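Albertina Carvalho has sat through a lot of laundry demos. She ran the linen room at a 200-bed hospital for 13 years and now advises Tusley, a commercial laundry chain, on what equipment to buy. So far she has told them to buy no robots at all.

"They show you one towel," she says. "I want to see the next 390, at four in the morning, with half of them inside out and a sock in the middle."

Her scepticism is shared, up to a point, by Solomiia Stetsiuk, who works on cloth handling at Pasichnyk. Stetsiuk's group collects examples of people doing chores with hand-held grippers and uses them to train machines. She doesn't claim the machines are close.

"A person holding the tool is still a person," Stetsiuk says. "You get all their judgment for free. Take the person away and the towel becomes a very hard object."
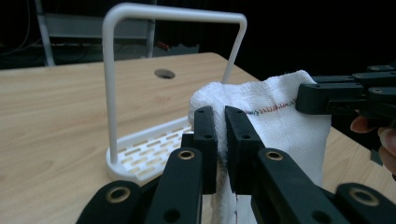
Can a robot fold a household's laundry without help yet?

Some can get through a few tidy items in a room set up for them, but a mixed basket in an ordinary home is still beyond anything Carvalho or Stetsiuk would pay for.

Carvalho's quarrel is mostly with the brochures. She brings up Avia, a folding unit pitched to Tusley in June. The sales rep promised it would free up staff. In the trial, she says, one worker spent the shift feeding it and another spent it picking up what it dropped.

"So that's two wages and a lease. My old crew would have been done by morning tea."

Stetsiuk winces at the story but doesn't dispute it. She thinks flat hospital sheets will be handled well within seven years, and fitted sheets some time after that. Carvalho gives a short laugh at the mention of fitted sheets.

"I've trained people who never got those right," she says. "Ring me when it's done a trolley load and I'll drive over and have a look. I'm bringing my own towels, though."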